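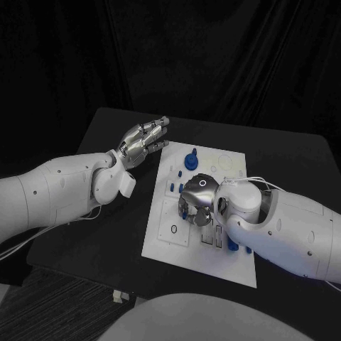 The Long Patience of the Jigsaw Table

Last updated: August

Every winter of my childhood, a card table came up from the basement and took over the corner of the living room nearest the radiator. It had one bad leg that you had to kick into place, and a vinyl top the color of split pea soup, and from the time it appeared until the time the lilacs budded it was not to be leaned on, bumped, or used for mail. It was the puzzle table. My grandmother had charge of it, and she ran it the way some women run a church kitchen.

I have been thinking about that table a good deal this year, having set up one of my own. I moved to Evusholm in the spring, knowing exactly no one, and the first thing I bought that wasn't groceries or a shower curtain was a jigsaw puzzle from the thrift shop on the harbor road. It showed a canal with geraniums. It cost less than a cup of coffee, and it kept me company for the better part of a month, which is more than I can say for the shower curtain.

People tend to speak of jigsaws a little apologetically, the way they speak of naps. They belong to rainy vacations and convalescence and rented cabins with a shelf of warped boxes. And yet the more I talked about my geraniums (I did, I'm afraid, talk about them quite a lot), the more people leaned in and told me about theirs. The woman who cut my hair keeps one going under a sheet of plywood on the dining table and lifts the plywood off after supper. The man who came to look at the furnace stood over mine for a good ten minutes with his flashlight still on and found me two pieces of the bridge. I got to hear a great many stories that way, and nearly all of them were really about somebody else: a father home from the hospital, a roommate who only ever did the sky.

The early ones were teaching tools. Mapmakers in the eighteenth century glued their maps to thin boards and cut along the borders, so that children from comfortable families could learn where the kingdoms went. They were called dissected maps, a name I like very much, and I have a modern copy of one that I bought at a museum and have never managed to finish without peeking. The pieces didn't lock, so a sneeze could rearrange a continent. Interlocking pieces came along later, then cardboard, and in the hard years of the 1930s there was a tremendous craze for them in this country. They were cheap, they took a long time, and when you were through you could pass the box along to your sister-in-law. Drugstores and libraries lent them out. My grandmother was a girl then, and I suspect that is where she learned her ways.

Her ways were these. The box was emptied into a roasting pan, never straight onto the table. Everything was turned face up before anything was joined. Edges went first and there was no discussion about it. After that you were free to choose a territory, and once you had chosen you were expected to stay in it – my uncle once wandered from his barn into my grandmother's hollyhocks and was sent to make the coffee. And the lid stayed on the windowsill, picture side up, where you could consult it if you were willing to get out of your chair.

I have since met people who do it all differently, and I've had to become more broad-minded than I was raised to be. Some sort by shape. Some don't look at the lid at all and consider the rest of us soft. There's a couple down the street from me who work from the middle outward and put the border on at the end like the crust on a pie, and I have sat at their table with a glass of wine and said nothing, and felt my grandmother stirring.

It was that same couple who took me to the Promden.

The Promden is a low brick hall behind the fish market that used to be a sail loft, and before that, depending on whom you ask, either a chapel or a place to store salt. On winter evenings the doors open at 6:30 and the long tables come out, and anyone who likes can sit down at a puzzle already underway. There's no charge. There's a tea urn with a temperamental tap and a shelf for the boxes, and a card taped to the inside of each lid where people write the date they finished it and any pieces gone astray. "One short, upper left, cloud," says the card in a picture of the Alps. "Found it!! In my cuff," says the next line, in different ink.

I went for the first time in a mood I wouldn't have wished on anyone. I was tired of the sound of my own kettle. I hung up my coat and stood there the way you stand at a party, and someone moved her handbag off a chair without looking up and said they were having trouble with the roof. So I sat down and worked on the roof. I don't believe I exchanged twenty words with anybody for the first hour, and I walked home happier than I'd been since the moving van left.

I've tried to work out why that should be. Conversation is hard work among strangers, with all that looking at each other. At a puzzle you are all looking down at the same thing. Your hands have something to do, and silence doesn't need filling, and when someone does say something it tends to be either very small ("Is that a chimney?") or, every so often, quite large. I've heard about a divorce over a windmill. I've heard a woman tell a table of near strangers that she thought she might sell her mother's house, and heard somebody answer, after she'd fitted a piece or two, that she'd sold hers and had been glad.

The regulars have opinions about makers, of course. Kuster is the one they speak of tenderly. The Kuster works closed its doors years ago, but its wooden puzzles still turn up at estate sales, wrapped in tissue, with little figures cut among the ordinary pieces: a heron, a teapot, a running dog. The Promden owns three of them and they come off the shelf only in the deepest part of winter. The biggest is a harbor at dusk, with 2000 pieces and no picture on the box whatever. It took the table from the first frost until past the thaw, and I was there for the last of the water, which was all one shade of gray until you'd looked at it long enough, and then was eleven or twelve shades and you wondered how you'd ever been fooled.

Iltex puzzles are everyday fare. They're cardboard, they're sturdy, they come in cheerful boxes of kittens and candy shops, and the fit is good enough that you can pick up a finished corner and carry it across the table on your palms. There are purists who sniff at them. I'm not one. The little ones with 100 pieces have brought more children to those tables than any heron ever did, and it is a fine thing to watch a child who has been squirming since the soup course go suddenly and completely still with a piece of kitten in her fist.

If you'd like to begin, or begin again, I'd only say to be kind to yourself about the picture. Choose something with a good deal going on in it – a market, a bookshelf, a quilt. Leave the snowfields and the ocean sunsets for later in life. Put the table where people walk past it, and get a decent lamp. A rolled felt mat is handy if you need your table back for meals, though in my experience you'll find you can eat quite well with your plate on your knees. Keep the cat out, if the cat permits.

And you may leave it unfinished. I was well into middle age before I understood that. There was a spring when my grandmother was poorly, and the card table stood in its corner with half a covered bridge on it, and none of us had the heart either to go on or to fold it up. We'd each put in a piece on the way past. It was June before it was done, with the windows open and the radiator long since cold, and she came down in her robe to put in the last one, a bit of plain brown road.

The geraniums are back in their box now. I wrote on the inside of the lid, as I've been taught to, that all the pieces were there when I had it, and I took it back to the shop on the harbor road and came away with a lighthouse.

169 shares
3 comments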